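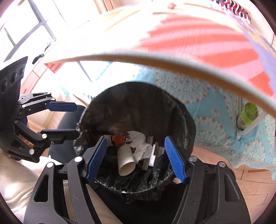 Page 2 of 5

Topic: Small bin liners in a round bin

opoku_st
Posted Tuesday
Back to the liner question from page 1. I use a black bag in a round bin by the table, and mine always ends up smooth on the far wall and bunched up at the near rim. The bag is too wide for the bin. Do you buy smaller bags or live with it?

Anitha Menon
Live with it. I fold the extra over the rim and tie a knot in the slack on one side. Takes a few seconds and the bag stays up. I buy the box of 200 and use the same size all over the house.

valletti40
Disagree on the knot. It tears when you pull the bag out, at least with the thin ones. A big rubber band under the rim works better.

millix
What goes in it matters too. A paper cup and a couple of tissues weigh nothing, so any bag will hold. Once you start scraping plates into it you need a heavier one.

opoku_st
No plates. Cups and tissues mostly, bits of plastic packaging. I empty it when the cups start to stack up.

valletti40
Do you flatten the cups? One cup on its side takes up half of a small bin.

Anitha Menon
I don't bother. They can still have coffee in the bottom and then it runs down into the folds.

millix
Tip it in the sink first, then flatten – I get roughly 40 cups to a bag that way.

opoku_st
40 seems high for my bin. I'll try the rubber band this week and keep the bags I have. There are still 100 in the box.

Anitha Menon
Still voting for the knot.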